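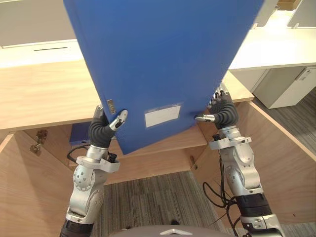 What does it mean to show a robot a task?

It means a person moves the robot through the task, by hand or by remote control, while the robot records its own joint positions and whatever its cameras see. The recording is called a demonstration. A learning program is later given many demonstrations and tries to produce the same kind of movement without the person.

# Chapter 5: Demonstrations

Earlier chapters dealt with robots that are told what to do in code. A programmer wrote down each position, the arm went to it, and the job was finished when the list ran out. That works well when the parts always arrive in the same spot. It works poorly in an office, where a document box may be on the top shelf today and on the floor of the cupboard tomorrow, and where the cupboard door may be half closed.

This chapter covers the other approach. It starts with the two common ways of giving a demonstration, goes on to what gets recorded, and ends with the question of what makes one demonstration better than another. The mathematics of learning from the recordings is left to Chapter 6.

## 5.1 Two ways to show a task

**Kinesthetic teaching** is the older method. The motors are set so that the arm can be pushed about freely, usually with gravity compensation so that it doesn't sag. The teacher takes hold of the arm and moves it through the task. The method is cheap and easy to learn. Its weak points are that the teacher's own hands and body get into the camera view, and that one person can't easily guide two arms and ten fingers at the same time.

**Teleoperation** keeps the teacher away from the arm. The teacher may hold a pair of controllers, wear gloves that track the fingers, or move a small copy of the robot's arms, called a leader. The robot follows. There is always a short delay, and the teacher usually feels little or nothing of what the robot's fingers are touching. In return, the cameras record the task much as the robot will meet it when it works alone.

Many labs use both. A first rough path may be shown by hand and the careful work done by remote control.

> **Key terms**
> *Demonstration*: one recorded run of a task, from a start position to an agreed end.
> *Leader and follower*: the device the teacher moves, and the robot that copies it.
> *Teacher*: the person giving the demonstration. Some authors write "operator" or "demonstrator".

## 5.2 A running example: the document box

The exercises in this chapter use one task from start to finish. A robot with two arms must handle a box file of the sort used for office records and put it away in a low cupboard. Tahmineh Ranjbar set the task for students at the Bistgate teaching lab, and the course notes she wrote with Wilma Mackay are the basis for this section.

The task sounds simple. Written out for the teacher, it has these stages:

1. Bring both hands to the box.
2. Close the fingers on it and check the grip.
3. Lift it clear of whatever it is resting on.
4. Turn it so the label will face outward.
5. Lower it into the cupboard.
6. Open the fingers and draw the hands back.

Stage 2 causes most of the trouble. A large flat object gives the fingers very little to hold. If the two hands press unevenly, the box pivots between them. If they press too hard, a thin cover bends and the fingertips slide. A person holding the same box feels this straight away and corrects it without thinking. A teacher working by remote control has to see it. 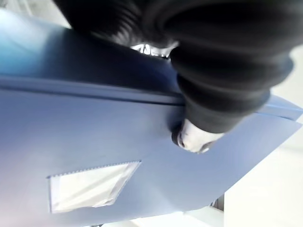
For this reason the Bistgate notes ask the teacher to pause once the fingers are closed, and to check the grip in the wrist view before lifting. The head view is better for planning where the arms should go, but the robot's own hands often block the contact points in it. The wrist view has the opposite fault. It is close enough to judge where a fingertip is sitting, and too close to tell the teacher much about the cupboard.

Students tend to pick one view and stay with it. It is better to practise switching early on, before any recordings are kept.

## 5.3 What gets recorded

A demonstration is stored as several streams that share one clock. The usual streams are:

- joint positions for both arms and hands
- the commands sent by the leader device
- video from each camera
- a written label giving the task and the result

The second stream is easily forgotten. The position a teacher asks for and the position the arm reaches are not the same thing, especially when the fingers are pressing on something. When a finger closes on a box, the command keeps going for a little way after the finger has stopped. That gap carries information about how hard the teacher meant to squeeze. Students on the MacRitchie course once saved 100 demonstrations with joint positions only, and the programs trained on them touched the box neatly and then failed to pick it up.

Clocks need checking too. If the video runs behind the joint data, the program learns to close the fingers at the wrong moment. Section 5.6 gives a tap test that can be done with a ruler and a tabletop.

## 5.4 Good demonstrations and poor ones

A fast demonstration is not always a good one. What matters more is that the teacher does the same stage in the same manner each time, while the starting conditions are allowed to change. Move the box. Turn it. Leave one door less open. Keep the grip the same.

Mistakes need some thought. If a hand slips and the teacher recovers, the run is often worth keeping, as it shows the robot a way back. If the teacher drops the box, stop the recording and label it as a failure. Don't delete it. Failed runs are used in Chapter 6.

Tired teachers give poor demonstrations. Ranjbar's rule is a break after about 14 runs, and a change of teacher if the grip stage is getting slower.

## Before you read on

Try the following with a partner and a box file or large binder.

1. Put on thick gloves. Pick the box up by its lower corners with your fingertips only, then turn it so the label faces your partner. Note where your fingers moved.
2. Repeat the task with your eyes closed while your partner gives spoken directions. Write down the directions that were hardest to follow.
3. Do the task five times and have your partner mark down the order of your movements. Which stages stayed the same, and which changed?

Keep your notes. They will be needed for the labelling exercise in Section 5.5.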